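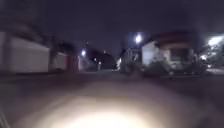 A residential street at night, with a pale building on the left.

Turum: a small table of recession signals

Version of Dec 17, 2023. Replaces the May release, which had the yield curve upside down for one country and was downloaded more than any version before it.

What is in it

Turum is a set of monthly economic series, lined up on the same dates so that you can argue about recessions without first spending a weekend on spreadsheets. There are 22 series in all. Most are the usual suspects: the gap between long and short interest rates, new orders, building permits, hours worked, first claims for unemployment pay, and a couple of confidence surveys in which people say they feel dreadful and then buy a sofa.

The data run for 300 months. Anything older was left out, because the definitions change so often before then that you would be comparing apples with a committee's opinion of apples.

Files

turum_monthly.csv is the main table, one row per month per series.
turum_cycles.csv has the start and end month of each downturn, with the source of the dating.
turum_vintages.csv holds first-published figures next to the latest revised ones. It covers 74 months only.
notes.txt is where the grumbling is kept.

Columns in the main table

month: year and month, always the month the figure describes, never the month it came out.
series: short code, lower case.
value: the figure as published, in its own units.
index: the same figure rescaled so that the first month equals 100.
lead: yes, no or disputed. A good many rows say disputed.
revised: yes if the figure has changed since it first appeared.

How it was put together

The raw series are fetched by Emow, a script that does one job and complains throughout. Nijs then does the lining up: it turns weekly figures into monthly averages, leaves quarterly ones blank in the months between, and refuses to guess. Earlier versions did guess. They drew a straight line from one quarter to the next, which made the economy look far calmer than it was and gave one user a very handsome chart of something that never happened.

Seasonal adjustment is whatever the publisher did. If the publisher did nothing, so did we. Prices are not adjusted for inflation unless the code ends in _r.

Known problems

Revisions. Leading indicators are at their most confident when new and at their most accurate when it no longer matters. If you want to test whether a signal would have warned you in time, use the vintages file. Testing on revised data is a fine way to become rich in the past.

Too few recessions. The table has plenty of months and very few downturns, so almost any rule can be made to fit. Please don't write in to say that yours gets every one of them right. So does the one based on the order of the columns.

The permits series has a gap where the publisher changed its survey. We have left the gap in. It shows as an empty cell, and reading it as zero will give you the worst housing slump on record.

Survey series change their wording now and then. Dates of the changes are in notes.txt, apart from one we only suspect.

What it is for

Teaching, plotting, checking somebody else's claim before repeating it at dinner. It suits comparisons across cycles, such as how long orders had been falling before hours worked gave way.

It isn't suited to timing the market. The table knows nothing about share prices, and has never expressed an interest.

Licence and updates

Free to use and share if you name Turum and the version. The original publishers keep their own terms, listed at the top of notes.txt.

Updates come out when Alevov, the server that runs all this, has been persuaded to stay up long enough. Report errors through the tracker with the series code and the month. "The chart looks wrong" has been received several times already, and was right once.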